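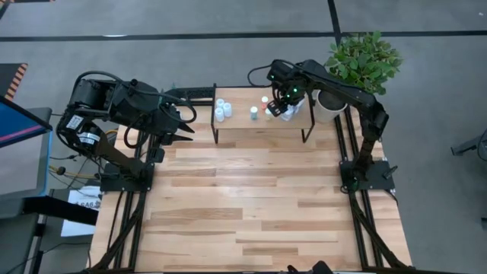
Can machines do the boring jobs yet?
12 replies - 1267 views

wumpini_a
I run a small refill shop, and most of my day goes to straightening shelves. Bottles back in line, labels out, empties to the back. I keep reading that a pair of arms can do this now. Is anyone using them for real work, in a shop or at home?

benchdog100
Depends what you call work. Same bottle, same spot, all day long, sure. That was solved years ago. Mixed bottles on a shelf that customers have been poking at is a different job. 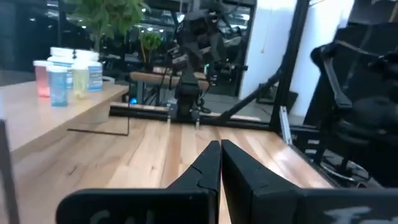
Ladan Ranjbar

I would put shelf tidying near the top of the list of things that are close. Five bottles with white lids, standing in a bunch at the corner of a shelf, is a fair test. Three of those are see-through - pink-red, light blue and pale yellow - and see-through stuff is hard on depth cameras. The two white ones with labels are easier to pick out but bigger. The grip matters less than getting in between them without knocking the neighbor over.

3 likes

benchdog100
A teenager does that for an hourly wage and also mops.

Ladan Ranjbar
Never said it was cheaper.

E. Mackay
We priced a two-arm setup from Leinonen in May. The quote had $3839 just for installation and training. I passed. Laundry is what I would pay for at home and I have yet to see one fold a fitted sheet.

wumpini_a
What about slow but overnight? I don't care if it takes four hours.

E. Mackay
Then who picks up the bottle it drops at 2 a.m.?

Ladan Ranjbar
It can leave that one and go on to the next. Slow is fine for a closed shop. I'd start with one shelf and see how many you have to redo in the morning.

1 like - 2 shares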